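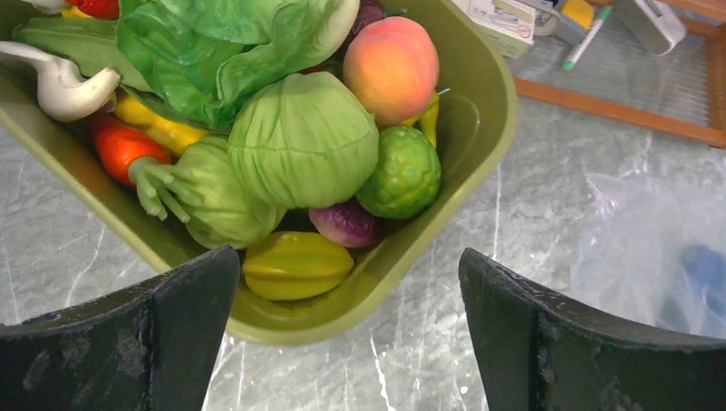 A reply to my last thread said there is no way a normal household can go two weeks between grocery trips without living on crackers by the end, and that I must be sneaking out for milk. Fair question! I do not sneak out for milk. Long thread coming, get a snack.

Posted 2019-04-20

Background for the new people: we live outside Verell and the nearest real supermarket is Puvutport, which is 38 minutes each way if you don't get stuck behind a tractor. I used to go three times a week. Three! I'd go for cilantro and come home with a throw pillow.

Last August I sat down with the bank statement and added up the food spending for the month. $653. For two adults and a cat (the cat eats better than either of us, but still). I had to go stand in the yard for a minute.

So the rule became one trip every two weeks. I didn't buy a special planner or anything. There's a legal pad on the fridge and a pen on a string, and when we use something up it goes on the pad. If it isn't on the pad it isn't real.

I did try an app first, it's called Xia, and people seem to love it. I lasted nine days. It wanted me to scan everything I owned and I got as far as the spices and discovered four jars of cumin. Closed the app, made chili.

The thing that made it work was planning the food by how fast it goes bad. Week one we eat the delicate stuff: spinach, berries, mushrooms, fish the first night. Week two is cabbage, carrots, potatoes, beans, eggs, whatever's in the freezer. Week two is where you find out how many things you can do with a cabbage.

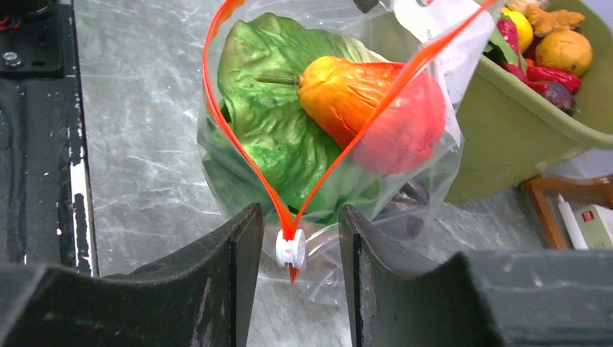 It's a lot of things, by the way. Slaw, soup, fried with noodles, roasted in wedges with too much mustard, chopped into the filling for dumplings. My favorite is the laziest one, where you slice it up and cook it in butter with a lid on until it gives up, then black pepper and an egg on top. I could eat that four nights running and I have.

OK, milk. I buy two and freeze one. Yes, you can freeze milk. Pour a little out first so it has room, thaw it in the fridge, and shake it like it owes you money. It's a bit grainy for drinking straight but in coffee or oatmeal I can't tell. My husband claims he can tell. He has been wrong every time I've tested him.

Bread is the same deal. Slice it, freeze it, toast it from frozen. I resisted this for years out of some kind of pride and I have no idea what I was proud of.

Things I have fully failed at keeping for two weeks: cucumbers (slime), basil (sadness), avocados (you know). I've tried the jar of water, the paper towel, the damp towel, the special drawer. Now I just buy one cucumber and we eat it the first day like it's a holiday.

Herbs in general, I chop up and freeze in an ice cube tray with olive oil. Good in soup. Terrible if you mistake one for a regular ice cube, ask me about the lemonade.
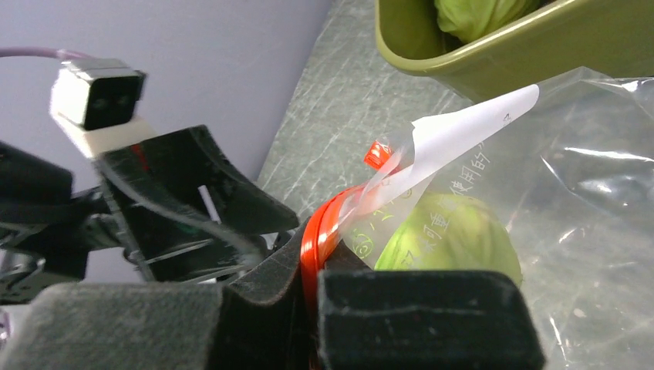 Storage space was a bigger fight than I expected, since we have a normal fridge and a tiny freezer on top. The day I get home from Puvutport it looks like a game of Tetris in there and you're not allowed to open the door fast. By day ten it echoes.

I did cave and put a basket in the pantry for onions and potatoes. Then I read that you shouldn't keep them together, so now there are two baskets at opposite ends of a very small pantry, glaring at each other.

Somebody's going to ask about farm stands. There's one out by Stulluvlow that opens for the season pretty soon and I count it as cheating, but legal cheating. My limit is whatever cash is in the ashtray of the car. Last summer that was mostly quarters, so we ate a lot of zucchini.

The part I like best is the last two days before a trip. There's nothing obvious left so you get weird. Half a bag of lentils, the end of the feta, one carrot, a heel of bread. Some of our best dinners have come out of that and also one thing with sardines and grape jelly that we've agreed not to discuss. 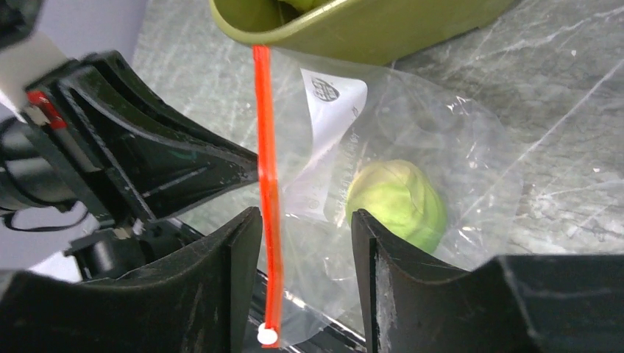

One sprout, one zip-top bag.

Money update for the people who skipped down here for the numbers (I see you, I'm the same way). My budget now is $60 a week, and that covers everything we eat at home plus coffee. Cat food is separate. We've gone over a few times, mostly around the holidays, and once when Puvutport had a sale on good cheese and I lost my head.

We do still eat out every other week or so, usually on the drive back from shopping, when there's a car full of groceries and no one has the will to cook any of them. I've decided that's just part of the system.

If you want to try it, start with ten days. Two weeks straight off the bat is how you end up eating dry cereal over the sink at night, feeling sorry for yourself.

And if anybody has a cucumber trick that works past day five, please, my replies are open. I will try anything except the one with the vinegar again.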